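Boards > Kitchen and Table > Small Space Living > Tiny tables

Posted in March by mgoodwin

Table for a one-room apartment, keep it or replace it?

I moved into a one-room place in Istport and the only table that fits is a very small yellow one. I eat at it, pay bills at it and leave too much stuff on it. A cup and one bottle and it already feels half used. I'm trying to decide if I should live with it or get a drop-leaf. Budget is tight. The two pictures have the bottle with the green cap in both, and the second one has the table.

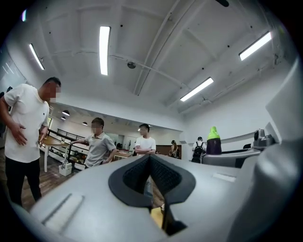
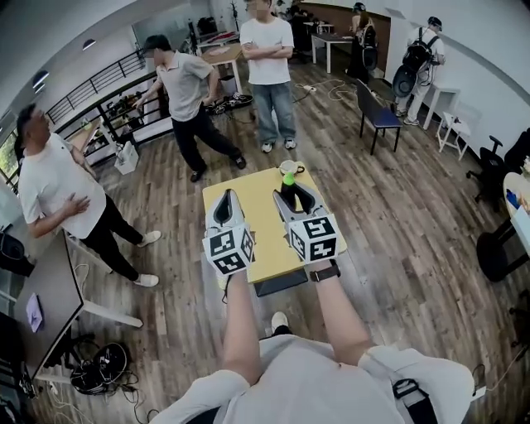 Re: Table for a one-room apartment

glenys_t wrote:
Keep it for now. I lived with a table that size for 4 years. You get used to clearing it. What you want is a shelf at elbow height next to it, so that things have somewhere to go when you sit down to eat. Mine was a plank on two brackets and it did more for me than a bigger table would have.

whitlock_m wrote:
I disagree with Glenys. A table you have to clear before every meal is a table you stop eating at. I had one in my last place and within a month I was eating on the bed. Get the drop-leaf. Leaf down, it takes up the same floor as a small table, and leaf up you can have someone over.

glenys_t wrote:
Leaf down you can't get your knees under most of them. Have you sat at one that way? You end up sideways. So you leave the leaf up all the time and then you have just bought a big table.

whitlock_m wrote:
I have sat at one that way every morning since last fall. My knees are fine. Depends on the model. The one I have is a Hutard and the fixed part in the middle is wide enough. I agree the cheap ones are too narrow.

seema_s wrote:
What is the room like? Where is the door, where is the bed? You can't answer this from the table. I'd tape the outline of the bigger one on the floor and walk around it for a few days. If you keep stepping on the tape, you have your answer. I did this before buying a desk and sent the desk idea back to the drawing board twice.

mgoodwin wrote:
Door is on the short wall, bed is under the window. Table is along the long wall across from the closet. The closet door swings out, so anything much deeper and I can't get it open all the way. I will try the tape. Glenys, how deep was your shelf?

glenys_t wrote:
Depth of a dinner plate plus a little. Don't go deeper or you'll hit it with your shoulder. Put it higher than the back of the chair.

mili_carrasco wrote:
Renters should check about the brackets first. My lease at Wemard Court said no holes in the walls and they charged me for 3 of them when I left. I use a rolling cart now. It lives beside the table and goes in the closet when people come over. Not pretty, but I took it with me when I moved.

whitlock_m wrote:
A cart takes up floor. She just said she doesn't have floor.

mili_carrasco wrote:
It takes up less than a drop-leaf does with the leaf up. And it moves. I'm not saying it's the only answer.

seema_s wrote:
Is the closet door something you could take off? In my building they let you do it if you store the door and put it back. A curtain takes no room at all and then the table could be a normal size. Ask first.

glenys_t wrote:
That's a good thought. Keep the hinge screws in a bag and tape the bag to the door. I lost mine and had to buy a whole set.

mgoodwin wrote:
Asked the office about the closet door. They said yes if it stays in the apartment, so it would have to go behind the bed or under it. No holes in the walls, same as Mili's place. So the shelf is out unless it stands on the floor.

I taped out a drop-leaf with the leaf up. With the closet door off it fits and I can get by on one side. With the door on, no. I also looked at prices and a new Hutard is 800, so that is not happening this year. Secondhand maybe.

whitlock_m wrote:
Don't buy new. I paid a fraction of that. Look on the boards out toward Were, people there have bigger houses and get rid of this kind of thing when they redo a kitchen. Check the hinges and the leg that swings out. If the leg wobbles, leave it.

mili_carrasco wrote:
And bring a tape measure for your own stairs. Ask me how I know.

glenys_t wrote:
I still say keep the little one and get something narrow that stands next to it. You can always look for the other one while you eat your dinner.

mgoodwin wrote:
Going to do the closet door first and see how the room feels with it gone. Does anybody know if a tension rod will hold a heavy curtain, or do I need a light one?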